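Speaker notes: Collecting garment demonstrations on a two-arm cell
Speaker: Yevdokiia Palamarchuk
Slot: 14 minutes plus questions. Petro Yatsenko runs the laptop.

Slide 1. Title
Name, team, one line on scope. The talk covers data collection only. Training results are in Petro's talk after the break. If someone asks about model size, send them there.

Slide 2. What we need from an example
One example is one full attempt at a task, with joint positions, gripper commands and all camera streams on a common clock. A missing stream makes the example unusable for us. We tried filling short gaps by interpolation and dropped the idea. The policy learned to pause wherever the gaps had been.

Say clearly: an attempt that fails and recovers is kept. An attempt that fails and is abandoned goes into a separate set. Do not mix the two.

Slide 3. Why garments
Rigid parts have a pose. A jacket has a shape that changes every time it is touched. Two starting states are never the same, so coverage has to come from the number of starts, and long sessions on one start add little.

Also mention linings. When the inside of a garment has a different color from the outside, the same item can look like two items to the model. We want that in the set.

Slide 4. The cell
Two arms on a shared rail, a camera on each wrist, and one fixed camera on the workspace. Walls on three sides of the table. The policy sees whatever is behind the table, so the background belongs in the record along with the lighting setting.

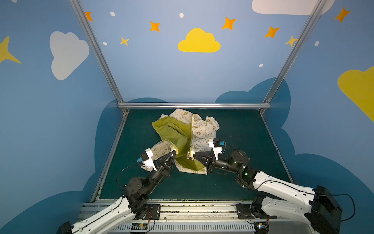

Figure 1. Both grippers at a child's jacket, olive-green lining partly turned out. Fixed camera view.

Leave this slide up while explaining the views. The fixed view gives the overall layout of the cloth. The wrist views give the local detail near the fingers, which is where the zipper matters. With the fixed view alone, the operator and the model both lose track of the fabric once an arm passes in front of it.

Point out the loose print on the cream fabric. Printed cloth gives the cameras plenty of texture to work with. Plain cloth is harder, and our plain set is still too small.

Slide 5. Starting states
Each garment gets 60 starts per task. The protocol names three classes:
Dropped from above the table.
Laid flat, then bunched by hand.
Partly inside out.

Operators used to pick the class themselves. They picked the flat one. The class now comes from the Boiko scheduler, and the operator confirms it before recording begins. Expect a question on whether this slows things down. It does, by a small amount per attempt, and we accept it.

Slide 6. Operator practice
New operators record 12 attempts that are thrown away. After that their work goes through review with everyone else's.

Instructions we give them:
Move at a steady speed, even when the next step is obvious.
Do not hold one arm still for the whole attempt.
If a grip slips, regrasp from where the cloth is. Do not reset by hand.
Stop the recording before reaching into the cell.

The last item is also a safety rule. Hands in the workspace during recording mean the attempt is deleted.

Slide 7. Review and labels
Petro's slide, but I present it. Every attempt is played back in the Mividis viewer at double speed. The reviewer marks the outcome, the class of the starting state, and any regrasp. A second reviewer checks a sample. Most disagreement is over "partly folded." We rewrote that definition in June and it is still too loose. Show the wording if there is time, skip it otherwise.

Slide 8. What went wrong
Clock drift between the wrist cameras. Found late, in a batch of 200 attempts. The drift was small enough to pass the automatic check and large enough to blur contact timing. The batch was re-aligned from gripper events where possible. The rest was discarded.

Cable routing. A wrist cable with too little slack limits rotation, and operators adapt to it without saying so. The data then contains a habit that comes from the cable. Check slack at the far ends of travel before each session.

Slide 9. Moving to a second site
The Cuvberg cell has the same arms and different walls. We will record the same garments there under the same protocol. Storage goes through Getico, one folder per session, no renaming after upload.

Open question for the room: how many starts per garment do other groups use, and how did they choose the number?

Slide 10. Contact and questions
Leave this slide up. Repeat each question into the microphone before answering.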